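Home | Guides | Audit & Accounts | Contact

Filed under: Small business finance / How-to

3 min read

Setting up your auditor's access in Plorelska

Okay, section 2! By now your ledger is imported and the opening balances agree. Next we let the auditors in - carefully. I set this up for the Hastia office last July with Carola Nolte, and we went through it twice before I was happy.

1. Open Settings, then People, then External reviewers.

2. Click Add reviewer and type in the auditor's work email. Personal addresses get rejected.

3. Choose Read only. The other choice, Read and comment, is fine too if your firm likes leaving queries on the entries themselves (mine does).

4. Set an end date. I go with six weeks, and you can always extend it.

5. Pick the folders they can see. Bank statements and contracts are off by default, so tick them now or you'll get an email asking for them.

6. Press Send invite and wait for the status to change to Accepted.

Note: an invite dies after 3 days. Just send a new one, the settings are kept.

Caution: never share your own login with an auditor, even for five minutes! Everything they open gets logged under your name, and you can't reassign it later. 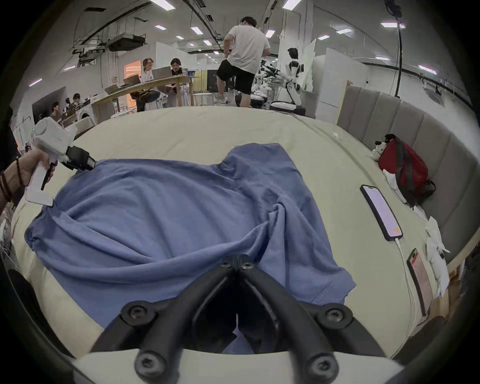 Next come the supporting papers, and I do like to get everything out where I can see it before I upload a single page. Spread it flat like the blue T-shirt on the bed, wrinkles and all, and then start sorting. Invoices go in one folder and board minutes in another, and anything with two signatures gets scanned in color.

7. Drag each folder onto the Evidence tab and let it finish before adding the next one.

8. Run Match. Items with no ledger entry turn orange - open each one and link it by hand.

If Match hangs on files from Frade, export them again as PDF. Bianca Văduva found that fix and it has worked for me every time.

Last updated 09/12/2022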